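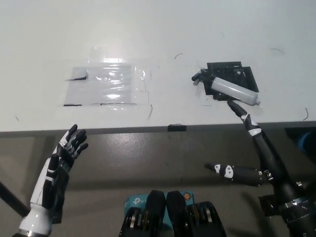

Figure 3. View from the head of the robot at the bottle station, right hand gripping the bottle over the square fixture, left hand open.

Research > Wustex Lab > Cell notes > Section 4

4. Setting up and looking after the bottle cell

4.1 Table and fixture

We have come to enjoy this part of the work far more than we expected! The Skasville cell is built on a plain white table, and nearly all of its repeatability comes from two cheap things: a black holder fixed to the top and a set of marks drawn by hand in black marker (Figure 3). The holder sits slightly rotated to the table edge. We tried it square in our first layout, and the wrist ran close to its joint limit on every approach. Turning the holder gave the right arm a much more comfortable path, and we have kept that angle ever since.

A sheet of clear plastic film is taped flat to the left of the holder. It does throw glare back from the overhead light, so we mask that region before running the bottle detector. New marks are drawn only after the arms have been homed, and old ones stay put until the next full calibration - wiping them early cost us a whole afternoon in July.

4.2 Hand checks

Revathi Subramaniam wrote the hand routine we now use at the start of each session. The left hand is opened fully and held clear of the table while the right hand closes on a bottle in the holder. Finger positions are logged for 400 grasps, and the grip offset is adjusted if the thumb or index finger has drifted. It is a lovely simple test, and it catches a slack tendon well before the grasps start to fail.

The fingers are inspected again after about 2000 cycles. Anitha Panicker found that most of the wear showed up in the outer joints, so we keep six spare finger segments in the cell and swap them one at a time, repeating the left and right homing after each swap.

4.3 Shoulder and cabling

Shoulder fasteners are checked with the power off and the arm supported. We follow the Vidal torque sheet, with one change of our own: the centre bolts are tightened first. The same tightening order worked nicely on the older Arnum arm, where it cured a small but very annoying wobble at full reach.

Last updated: July 23, 2019
Contact the lab | © Wustex | Back to top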